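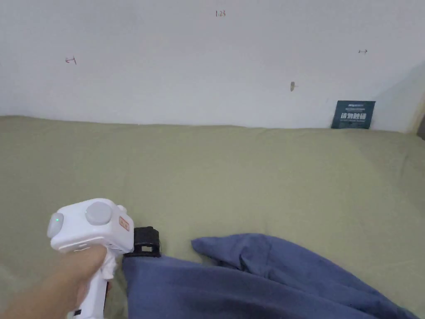

Hand-held gripper beside the blue cloth, folding table

Visiting a robot open day with a cloth folding demo, what should I look at / ask?

Asked in: Robots & Automation > Visits and demos
Tags: open day, handheld gripper, fabric, teaching by demonstration

Hi all. Quick one, typing this on my break so sorry for the mess.

I run a small rental linen business (tablecloths, napkins, chair covers) and I got a spot at the Bekerton open day. Two halls, lots of arms stacking boxes, fine, seen that. What I want is the cloth stuff. There's a table where a person works the cloth with a white gripper held in the hand, round gray button on top, little green light at the front. Green sheet under it and a crumpled blue cloth on that. Picture is at the top. I went by for ten minutes on the preview evening and couldn't hear a word the guide said, the hall was so loud.

Main visit is Tuesday, July 13, 2021 and I get one slot at that table. 28 minutes, which they are strict on apparently.

What I don't get:

1. Why is a person holding the gripper? I thought the point was the robot does it. Is this the demo or the set up for the demo?
2. Is it worth asking to try it or do they hate that
3. We do 2000 napkins in a busy week, plus the big cloths. Is anything like this anywhere near useful to me or am I wasting a day off
4. What do I ask so I dont get the brochure answer

Not looking to buy this year. Budget is basicaly zero until February anyway. Just want to come home knowing something.

Thanks in advance

EDIT: yes I know about folding machines for flat sheets. We had one quoted. My problem is the odd shapes, chair covers mostly, and things coming out of the dryer in a ball.

EDIT 2: someone asked by message, entry is free, the workshop in the afternoon is 80 dollars. Haven't booked the workshop.

3 answers, sorted by votes

Answer 1 (accepted)

Did a day like this last year with the Bondarchuk line, different hall, same sort of table. Going through your numbers.

1. Person holding it = they're recording how a person does the job. You grab, lift, fold, let go, and the movement gets saved. Do that a lot of times and they train an arm on it, usually with the same kind of jaws on the end so what the person did carries over. So you're seeing the teaching half. Ask if the other half is running anywhere that day. Sometimes it's in another room, sometimes there is only a video. If it's only a video ask if it is sped up. Look in the corner of the screen, some of them say 4x or 10x in small letters.

2. Ask. Ask right at the start of the slot, not at the end when they're herding you out. Check first though, your picture has a card with Chinese characters leaning on the wall at the back and it looks like one of those do not touch notices to me. Might be for the table, might be for something else. I wouldn't pick anything up till somebody hands it to you.

If you do get a go: pick the cloth up by one layer. Just one. Harder than you'd think with two hard jaws. Then you'll know more about your napkins than any talk would tell you.

3. For 2000 napkins a week, no, not now, a person is miles faster. For chair covers maybe someday, that's the sort of thing this is aimed at, soft and never the same shape twice. I would go for the balls out of the dryer question. Finding a corner in a heap is the hard part, folding after that is kind of the easy bit.

4. Things I asked or wish I'd asked:

How many recordings before the arm did it without help? The team I saw said 538 for one towel fold and they were pretty open about it. One towel, one size.

What happens if you swap the cloth for a different color or a thicker one? Better yet bring your own. I'd put a chair cover in your bag. Worst they can do is say no.

What does it do when it drops the thing. Does it start again by itself or does a guy walk over.

Who cleans the lint out. Seriously. Lint gets in everything in your trade and their cloths are all nice and clean.

Skip the workshop unless you like slides.

Comments on this answer

> "bring your own" is the best tip here. did it with a fitted sheet, they were really nice about it, took them a while lol

> Is 538 good or bad?

> > Answerer: no idea, depends on the job. Ask them to compare it to the second fold they taught. If the second one took way less that's a good sign.

> Original poster: great, packing two chair covers and a napkin. Thank you!!

Answer 2

Depends on what you want. We have two Trulum arms at work (parts, not cloth) and before we got them I went to four open days and the mistake I made every time was watching the robot and not the people. Watch how often staff reach in. Watch if somebody straightens the cloth between goes. If the cloth gets put back neat every time then that's what it learned, neat cloth. In your photo it's crumpled up with a bit sticking up in the middle so ask if they start from that or if they flatten it first.

Also stand to the side. At the front you only see backs.

Also also, there's marks on the wall behind, 1.23 and a couple of little arrows. Might be somebody's measuring, might be nothing. I'd ask. If it turns out the table or the camera has to be in an exact spot, that matters in a laundry where stuff gets bumped by carts all day.

On price: don't ask what the gripper costs, ask what a month of somebody's time costs to teach it one new item. Totally different number. They'll squirm a bit.

Disagree on the workshop, mine was worth it, but that was a different company and there was lunch.

Comments on this answer

> The cart thing is so true. Our scanner stand got hit twice in one week and it was bolted.

> What's lunch got to do with it

> > everything

Answer 3

just go to the Mumident booth they have a sock one. parking is bad get there early

Comments on this answer

> Was the sock one working? Went last time and it had a cover on it all afternoon.

> > worked when i was there. morning tho

> Original poster: Will look, thanks. Which lot did you park in?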